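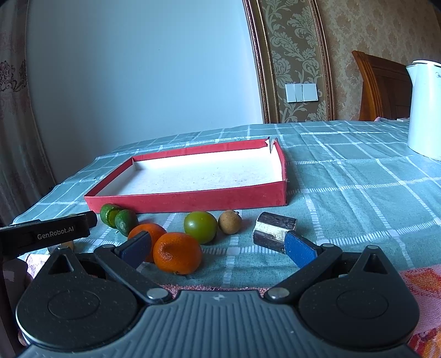

Three green, two orange, and a red box with one bad corner.

The reading this past week was the workers in the vineyard, and I have been annoyed about it ever since, as I am every time it comes around.

You know the story. A landowner goes out at dawn and hires some men to pick grapes, and they agree on a day's wage. He goes back mid-morning and hires more. He goes back at noon, and at three, and then at five o'clock, with an hour of light left, he finds a few fellows still standing around and hires them too. At quitting time everybody lines up, and everybody gets the same coin. The dawn crew complains. The landowner says, in effect, it's my money, are you upset because I'm generous?

And I sit there in the pew thinking, well, yes. I am. A little.

I should explain that I am a dawn crew person. I was baptized at three weeks, I had a pin for Sunday school attendance, and I have set up folding chairs for more potlucks than I could tell you. When I hear this parable I don't need anyone to help me find my place in it. I'm the one at the back of the line with the sunburn, doing math.

Our pastor at Tarlow Street, Odette Masson, has preached on it at least 4 times that I remember. The first time she told us it was about grace, which I had guessed. The second time she told us about her first summer job, at the Kapoor packing shed, where the crew boss docked you for the bathroom, and I thought that was a better sermon, though I'm still not sure how it connected. This time she did something sneaky. She asked us to think about the five o'clock people and what their day had been like up to then.

I had never thought about their day. I'd assumed they had a nice one. In my head they slept late, had a long breakfast, wandered down to the marketplace when the heat was off, and hit the jackpot. But Matthew has the landowner ask them straight out why they've been standing there idle all day, and they say, "Because no one has hired us." All day. They'd been there for the heat, too. They just hadn't been picked.

I have stood around not being picked. In July, the summer I was between jobs, I spent the better part of a month waiting to hear back from a company called Nullura, which sounds like a skin cream and turned out to be payroll software. I would have given anything to be hot and tired and in the middle of somebody's vineyard. I'd get up, put on a decent shirt, and sit by the phone until about four in the afternoon, when I figured the people who do the calling had gone off to get coffee. I was worn out every night and I hadn't lifted a thing.

So that took some of the wind out of me. I drove home the long way.

The part I keep turning over is the order of the line. The landowner tells his manager to pay the last ones first. He didn't have to do that! If he'd paid the dawn crew first, they'd have pocketed their coin and gone home to supper perfectly happy with the deal they'd made. They'd never have known. He seems to want them to stand there and watch. I used to think that was a bit mean of him, and on some days I still do. Odette thinks he wanted them to have the chance to be glad for somebody. I think she has a higher opinion of people at the end of a shift than I do.

My grandfather had a version of this with his brother. They both worked for Harkau, a feed and seed outfit back home, and my grandfather had been there 11 years when his brother came on and was given the same wage inside of a season. Grandpa knew to the penny what it came to over the years. He had it at some $1000, in old money, and he would bring it up at Thanksgiving, after the pie, with the brother sitting right there. It wasn't money he'd lost, mind you. Nobody had taken a cent from him. He'd gotten every dollar he shook hands on. But he carried that number around with him for the rest of his life, and I'm sorry to say I inherited the knack.

I'm not going to pretend I've been cured. Last month the church threw a welcome lunch for the new members – 200 deviled eggs, I peeled a good share of them – and one of the new folks, who has been attending since roughly Easter, was asked to give the blessing. I've been there since the Ford administration and I have never been asked to give the blessing. I noticed. I also noticed it was a good blessing, short, with a joke in it, and that her hands were shaking the whole time.

She told me afterward that she'd driven past our building for years before she came in. Years! Going by on her way to work, looking at the sign. I didn't know what to say to that, so I gave her the leftover eggs.

The text doesn't say what the dawn crew did next, and I'd like to know. They'd have had to decide whether to show up the following morning, for one thing. My guess is they did, grumbling, and that a couple of the five o'clock fellows beat them there.

Next up on the schedule is the wedding banquet, where a man gets thrown out over his outfit. I've already got a few things to say about that one.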